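Notes for the talk, student robotics club, Culline
Speaking time: 12 minutes, then questions

Slide 1
Good afternoon. Say the name of the project, Cikex, slowly. We are a student club and we began in October with one arm and one gripper. Thank the Chmielewska workshop for the table.

Slide 2
The task is to take a plastic object by its rim and move it. Explain why the rim is difficult: it is smooth and curved, and the two fingers must come down one on each side of it. Let the audience look for a moment before I continue. 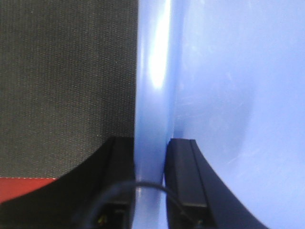
Slide 2. Wrist camera, fingers on both sides of the blue rim.

Slide 3
Numbers. We recorded 396 attempts in the spring term. We kept 312 for training. The other 84 had a wrong label or a missing file. Do not read the whole table, only these two numbers.

Slide 4
What the camera sees when the gripper holds nothing. Point to the narrow gap between the fingers. Point also to the shadow on the table, which our first program took for an object. First-year students wrote the correction.

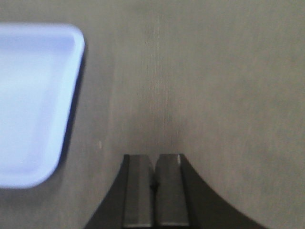
Slide 4. Fingers nearly closed, tray at the left.

Slide 5
Next steps. At the Brasia competition each team has 30 minutes to set up, so we must calibrate faster. Ask if somebody has experience with this.
If time is short, skip to the contact page.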